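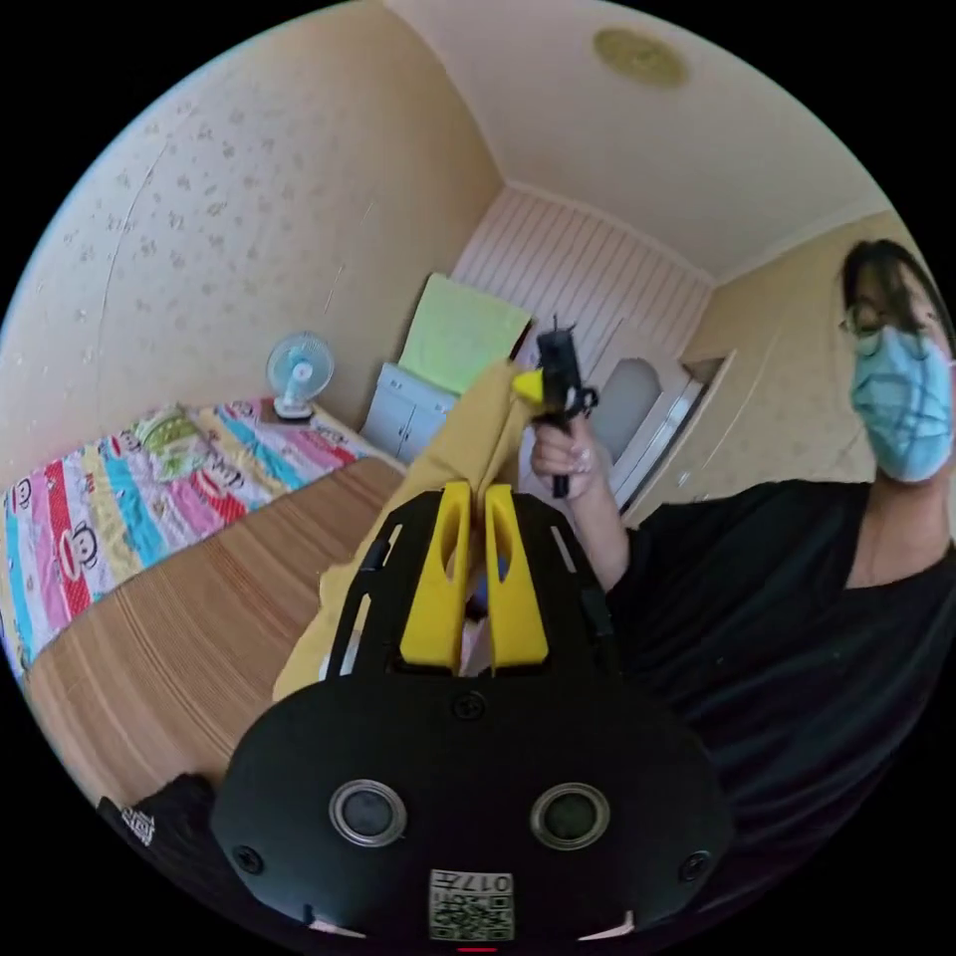
*Mustard-yellow cloth, crumpled, pointed corner up.*

August 9, 2021. Dye bench, back sink side.

Goldenrod again. Roadside patch by the Biraro turnoff, mostly just opening, a few heads still green. Picked tops only. Did not weigh wet vs. dry last time and regretted it so: 900 g fresh tops into the big enamel pot, rainwater to cover. No tap water in this one. July batch went olive and I still blame the tap water, but the pot then was the old one with the chip in the rim, so could be iron. Can't separate the two. Should have changed one thing at a time, did not.

Mordant: alum at 15 per cent weight of fibre, dissolved hot, cloth in overnight, lid on. Alum is from the Soomro tub, lot 3249, opened in July. The Dudulia alum is finished, don't go looking for it. Empty bag is in recycling.

Scour was rushed. Washing soda, one boil, rinse water still a bit yellow at the end. Wool skeins fine. The cotton probably wanted a second go. If the cotton is patchy look here first.

Bath:
- tops in cold, brought up slow, held just under simmer
- 37 min from first steam, then heat off, steeped till after lunch
- strained through the old curtain, squeezed the bag (gloves!! the green ones leak at the thumb)
- smells like hay and a bit like wet dog, normal

Wool in first, cotton after in what was left. So the cotton isn't a fair comparison, it's a second-bath cotton. Label it that way. Last year's tags just say "goldenrod cotton" and are no use to anyone.

Test strips, four off the same piece:
1. plain
2. chalk after-dip
3. vinegar after-dip
4. iron, tiny pinch, ten seconds or so and out

Plain is a decent clear yellow while wet. Chalk pushed it warmer, I like it best so far. Vinegar paler, kind of lemony, not much point. Iron went to moss straight away, too much even at a pinch. Make up a weak iron liquor in the jar next time and use drops.

All of the above is WET colour. Don't quote it in the sample book until dry and rinsed and looked at by the window. The fluorescent over the sink makes everything look greener then it is.

pH strips: can't find them. Not in the drawer, not in the Rarkon tin (that's all tacks now). Order more. Add to the list, also cheesecloth, also a thermometer with numbers you can read through steam.

Lightfastness: half of each strip under card, taped in the south window, same as the weld ones. Pull in three weeks. Weld set is still up there, nobody move it please. The onion skin can come down, it's had it.

Exhaust bath saved in the white bucket w/ lid, marked. Good for a day or two then it turns. Somebody could overdye the failed grey skeins in it, indigo after, might get a usable green.

Spent tops to compost. Pot rinsed, not scrubbed.

Questions for me:
- does the flower stage matter more than the quantity? try full bloom, same weight, same alum
- second scour on cotton, side by side with a single
- soy pre-treat on cotton?? smelly, needs cool weather

Wool skeins hanging on the porch rail, shade side. Bring in before dew. Rinse them properly tomorow, cool water, till it runs clear.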